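Where the cold goes: an interview on household refrigerators

April 30, 2018

The Kirska test laboratory occupies the ground floor of a former dairy in Eltum. It measures household refrigerators for manufacturers and for a few retailers who sell under their own label. The engineer in charge of the cold rooms has worked on air distribution in small cabinets for most of her career, and she agreed to talk on the condition that we kept to measurements and left brands out of it.

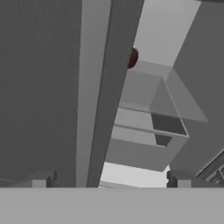
Dana Holub
Staff writer, Appliances and Food Storage

The first subject was the number on the door. Most owners read it as the temperature of the food. "It's a set point," she said. "The control compares it with one sensor, usually on the back wall or in the air duct. The sensor is telling you about air at one place, averaged by whatever filter the manufacturer put in the software."

In her reports the display value is recorded in its own column and plays no part in the rating. The laboratory uses thermocouples set in small brass cylinders, which respond slowly enough to stand in for packaged food. With the set point at 4 degrees Celsius, a cabinet can hold its middle shelf on target while the door racks sit well above it.

"Door racks get room air every time someone wants milk," she said. "They also sit against the gasket, and the gasket is the weakest insulation in the cabinet. I would put condiments there and nothing that spoils quickly."

She divides cabinets by the way they move heat. In a static cabinet the evaporator is behind the rear liner, cold air falls along it, and the bottom shelf ends up coldest. In a fan cabinet a single evaporator often serves the freezer as well, and a damper admits cold air through a duct. The coldest point is then close to the outlet, wherever the designer placed it.

"People complain that lettuce freezes in a new refrigerator when it never froze in the old one," she said. "They put it in the same position. The position is now in front of a vent."

The shelf material matters less than owners tend to think. Glass contains spills and is easy to wipe, and it blocks vertical circulation where wire would let air through. Designers compensate with a gap at the back. Her complaint is that users close the gap by pushing containers up against the liner. "You've built a floor. Everything under it depends on whatever leaks around the sides."

Her advice on loading is to keep the rear gap open and to cover liquids. She was less interested in the common warning against a full refrigerator. Food has thermal mass, and a loaded cabinet recovers its air temperature faster after the door closes than an empty one does. Blocked vents cause the trouble, and they can be blocked by a single carton.

The conversation moved to fresh produce, the subject of the laboratory's current project, which goes by the name Ponska. It compares weight loss in fruit held in drawers and on open shelves over 9 days. Samples are weighed daily on a bench scale outside the cabinet, then returned to the same marked position.
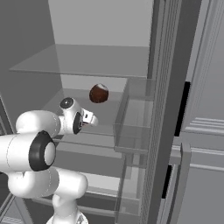

Round fruit on a glass shelf, clear of the drawers.

"Weight loss in that period is nearly all water," she said. "What drives it is the vapor pressure difference between the fruit and the air, then the skin. A thick rind slows it down. A leaf has almost no defense."

Drawers help by restricting air exchange. The slider marked for humidity is in most cases a plain opening, with no sensor and no active control. Closed, it retains the moisture given off by the produce. Open, it lets moisture out, together with ethylene from ripening fruit. She recommends closed for leafy vegetables and open for apples and pears, in separate drawers where the cabinet has two.

Cold is not always suitable. Cucumbers, eggplant and basil are damaged by temperatures that suit carrots. "The symptoms often show up after removal," she said. "Pitting, soft patches, browning. The owner blames the shop."

I asked about defrosting. Fan cabinets melt the frost from the evaporator with a heater, and the air temperature rises for a short time. Brass cylinders barely register it. An exposed air sensor does, and owners with an inexpensive thermometer sometimes conclude that the appliance is faulty. Her method for home use is to stand the probe in a glass of water on the middle shelf, leave it overnight and read it before the door has been opened much.

The reference cabinet in the second cold room is an old Petrenko static model with a mechanical thermostat. It has been recalibrated 6 times and has needed one new gasket. The laboratory keeps it running between tests so that drift in the room instruments can be spotted against a known load.

Her last remarks concerned gaskets. She checks them with a strip of paper closed in the door at several points, including the hinge side, where compression is often poor. A strip that slides out freely marks a leak. Cleaning the seal with warm water and mild soap is sometimes enough to restore contact. If the strip still slides, she looks at the hinge alignment before ordering a new part.

Results from the shelf and drawer comparison are due in May.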